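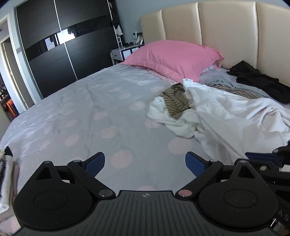

Washing polyester bedding in hard water: does the softener ruin it?

Category: Home & Laundry > Bedding

marsh_lantern
Hello all. We moved to Darneron in July and the water is very hard. After a few washes my bed linen feels stiff, like paper. My neighbor uses a lot of Clevia softener, but I have read that softener leaves a film on the fabric. What do you do? I wash at 30 degrees.

okra77
Stop the softener. Half a cup of white vinegar in the rinse and the stiffness goes away. I paid 20 dollars for special products before I learned this.

tilde_and_co
I must disagree with okra77. Vinegar in every wash is not good for the rubber seals. My repair man showed me the old seal, and the new one cost me 148 dollars with the work.

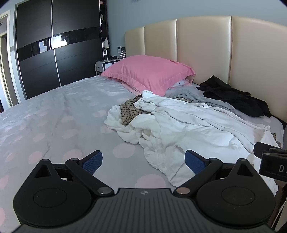 So I use less detergent now, and one more rinse. With hard water people always add more powder, and then it does not rinse out. For me this was the whole problem.

okra77
One seal is not a proof. Mine is nine years old and I never changed it.

marsh_lantern
Thank you both. The label on my set says only "do not bleach", nothing about softener. Is 1,000 spin too much for polyester? It comes out with many creases.

tilde_and_co
Yes, I would go lower. And take it out at once when the machine stops, do not leave it in the drum.

marsh_lantern
I will try the extra rinse first, then the vinegar, but only once a month.

6 replies | 3 shares
Contact | © Plenico Forums | Back to top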